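Zimo's reuse hall is back this April, and it has never been bigger! The spring furniture swap opens at 9 a.m. in the old Postach depot, with 300 pieces already checked in – tables, bed frames, bookcases and a whole corner of reading lamps.

Last year's swap found new homes for 144 items, and the organizers at Stesteto have doubled the floor space to keep up with demand. Entry is free, and so is everything on the floor.
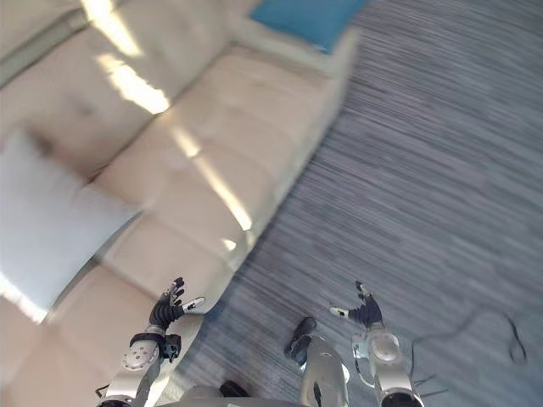 A cream-to-tan sofa with padded sections and a blue-gray pillow, in bright sunlight.

Large pieces can be delivered anywhere in town for a small fee, and the repair bench will be open until closing time. Bring a tape measure and a blanket for the car – the best finds go early!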